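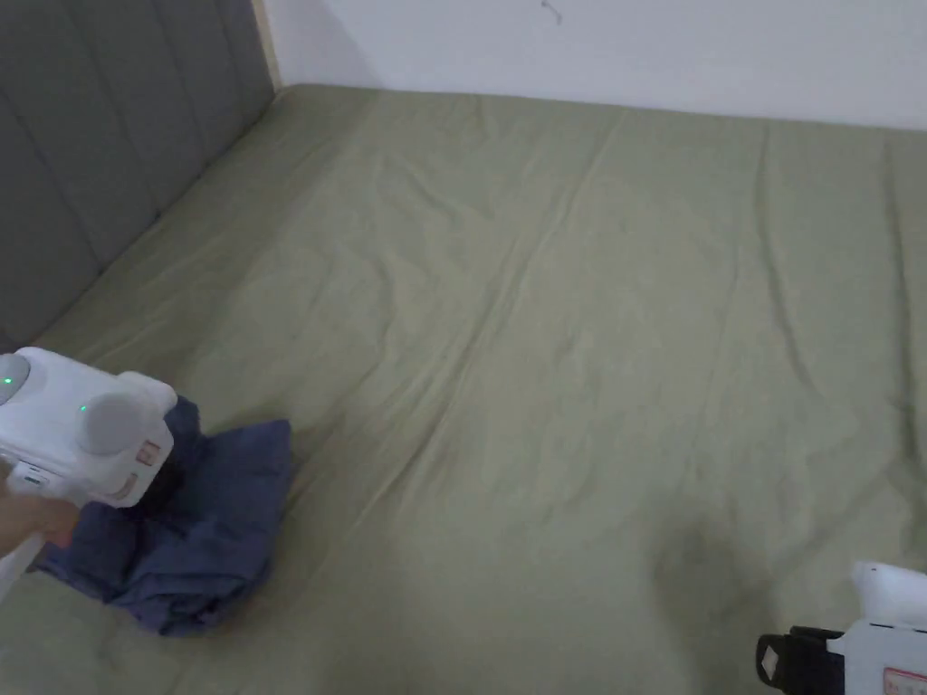
Green sheet on, creases and all. I'm leaving it.

Home Columns House & Garden Food Letters Archive

In defence of the unironed sheet

Apr 18, 2020

I have given up ironing bed linen and I'd like to talk you into doing the same.

I was brought up to iron sheets. Flat ones, fitted ones, pillowcases, even the tea towels if there was steam left in the thing, and I carried on doing it for years without once asking who it was for. A fitted sheet is a horrible object to iron (four elasticated corners and no straight edge to start from) and you can spend 12 minutes on one, lug it upstairs like a christening gown, and by the time you've wrestled the last corner over the mattress it looks like a map of the Lake District anyway.

The green one was what did it. Sage, the label said, though it goes a bit olive in some lights. I bought it from Clanov last April to go with the grey headboard, the padded sort with the upright ribs, and in the shop's picture it was as smooth as a billiard table. Mine has never looked like that for a single minute. It has long creases running corner to corner and a bunch of little cross ones up by the wall, and I've grown rather fond of them! They look like a bed somebody sleeps in.

My neighbour swears by the Paso steamer and lent me hers for a fortnight, so don't say I haven't tried. It hissed, it dribbled on the carpet, and I had to move the bed to get at the far side. Moving the bed is my other grievance. Ours is shoved up against the wall, so making it means kneeling in the middle and smoothing backwards, which puts in as many wrinkles as it takes out. I'd like to see the hotel people manage it.

What I do believe in is clean. Change the sheet often, give it a good shake, get it on the line if the weather's decent, and pull it tight round the corners so it doesn't ping off at three in the morning. I care a lot about the pinging off. Buy one deep enough for your mattress and you've solved the only problem that ever kept anyone awake.

And yes, I know some of you find ironing soothing. Lovely, carry on, do mine. But we're all at home at the moment looking at our own bedrooms far more than we'd like, and I keep hearing from people who feel they ought to be getting on top of the linen cupboard. Ought to for whom? The duvet goes over it!

I still iron pillowcases, by the way. My face goes on those.

Comments (13)

Fold them warm from the dryer and you'll lose half the creases. Still not ironing mine though.

My mother would have fainted. I read this to my husband and he has put the board back in the loft.

Sorry, no. Ironed cotton on a fresh bed is one of the few pleasures left to us and I'm keeping it.

Which depth did you get in the Clanov? Mine comes off at the corner every single night.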